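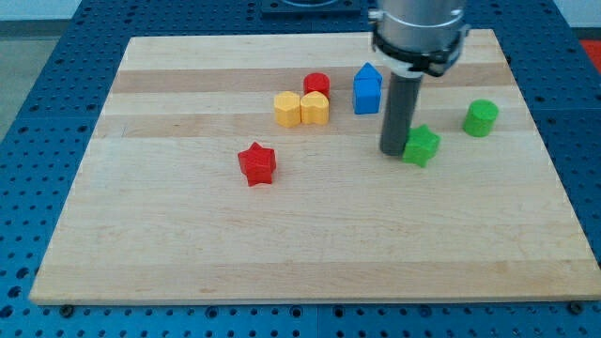
4. Finishing and maintaining the board

4.1 Before you start

This section covers the first oiling of an Ilon maple board, routine care, and the repair of light surface damage. It applies to all edge-grain boards in the Ilon range. End-grain blocks absorb more oil and are covered in Section 5.

The board ships sanded but without a finish. Do not wash it or put food on it until the first oiling is complete.

You will need:
Food-grade mineral oil
Board wax (Meko or similar)
Two lint-free cotton cloths
Sandpaper, 220 grit
A plastic scraper
Two spacer strips of equal height, long enough to support the full width of the board

CAUTION: Do not use olive, sunflower, or other cooking oils. They turn rancid in the wood and the smell cannot be removed without sanding.

4.2 First oiling

1. Remove all packaging and leave the board in the room where it will be used for one full day. Stand it on edge so that air reaches both faces.

2. Wipe both faces with a barely damp cloth. This raises the grain. Let the board dry completely.

3. Sand both faces and all four edges lightly by hand, following the grain. Stop when the surface no longer catches on the cloth. Do not use a power sander at this stage.

4. Remove all dust with a dry cloth.

5. Lay the board flat on the spacer strips. Pour a small amount of oil on the upper face and spread it with a cotton cloth until the whole surface is evenly coated. Coat the edges at the same time.

6. Turn the board over and repeat on the other face.

7. Leave the board for at least five hours. If dry patches appear, apply more oil to those areas only.

8. Wipe off all remaining oil. The surface should feel smooth and should leave no mark on paper.

9. Repeat steps 5 to 8 until the wood stops taking up oil. Three coats are normal for a new board.

NOTE: Both faces must receive the same number of coats. A board oiled on one side only will cup.

NOTE: Color differences between the glued strips become stronger after oiling. This is a property of the maple and does not affect strength.

CAUTION: Room temperature during oiling should stay above 50 °F. Cold oil spreads poorly and leaves a sticky film.

4.3 Waxing

Waxing is optional. It slows water absorption and lengthens the time between oilings.

1. Wait one day after the last coat of oil.

2. Rub a thin layer of wax over one face, including the edges. If the wax is hard, stand the closed tin in warm water for a few minutes. Do not heat wax over a flame.

3. Let the wax haze over, then buff it with a clean cloth.

4. Repeat on the second face.

4.4 Routine care

After each use, scrape off food residue, wash both faces with warm water and a little dish soap, rinse, and towel dry. Stand the board on edge until fully dry. Do not leave it flat on a wet counter.

Oil the board again when water no longer beads on the surface. In a home kitchen this is usually once a month. In dry rooms, where relative humidity falls below 35 percent, check the board every week.

CAUTION: Never put the board in a dishwasher, microwave, or oven. Never soak it. Damage from these causes is not covered by the warranty.

4.5 Stains, odors, and knife marks

Odors: Sprinkle coarse salt on the surface, rub with half a lemon, wait five minutes, and rinse. Dry and re-oil.

Stains: Sand the whole face along the grain. Spot sanding leaves a hollow that holds water.

Raised fibers: Scrape with the plastic scraper held at a low angle, then sand lightly.

Deep cuts: If a cut cannot be removed by hand sanding, the face must be planed. Use a woodworking shop. Remove the same amount from both faces where possible.

4.6 Cupping

If the board rocks on a flat surface, place it with the hollow side down on a dry towel and leave it overnight. Check it in the morning. If it is flat, oil both faces and resume normal use. If it still rocks after three nights, contact the service desk and quote form 964. Include the length of the board and the height of the gap at its widest point.

Open glue joints cannot be repaired at home. Stop using the board for food and ask for a replacement.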